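# My winter on the wrong side of a single leg
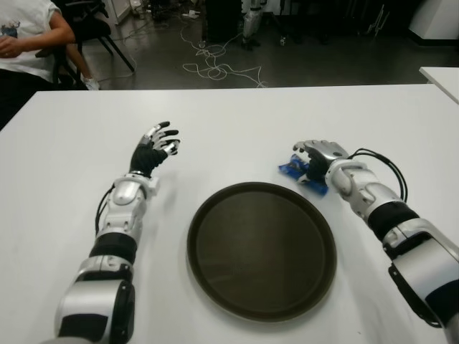
**J. Salazar**

I started wrestling as a grown adult, with a desk job and a bad shoulder, and I picked the folkstyle club in Skollham mostly for the parking. Everybody else in the beginner group had wrestled in high school. I'd played trombone.

The first month was all stance. We shuffled up and down the mat until my thighs gave out, and then the coach put us in pairs and let us shoot. My single leg was terrible! I'd grab the ankle, stick my head on the outside, and get flattened every time, usually by a guy who drives a bread truck and apologizes while he's cross-facing you.

In February the club signed up for the Gralard Open, a folding-chairs-and-nachos sort of tournament with 252 wrestlers and a novice bracket (thank goodness). I cut a little weight, badly. I lived on rice cakes and black coffee for two days and came in so far under that I could have eaten a burrito on the scale.

My first match lasted 17 seconds. I shook hands, heard the whistle, and was looking at the ceiling lights. The second one went the distance, and I lost by four, but I got a takedown in there, a real one, head on the inside, driving across like we'd drilled it. My wife yelled so loud the table worker looked up.

I've since bought proper shoes, a pair of secondhand Lelels that squeak, and I go three nights a week. The shoulder complains. The bread truck guy and I are working on finishes against the wall now, and he still gets the whizzer in before I can stand up. Next tournament is in the fall, and I'm going up a weight class so I can have breakfast.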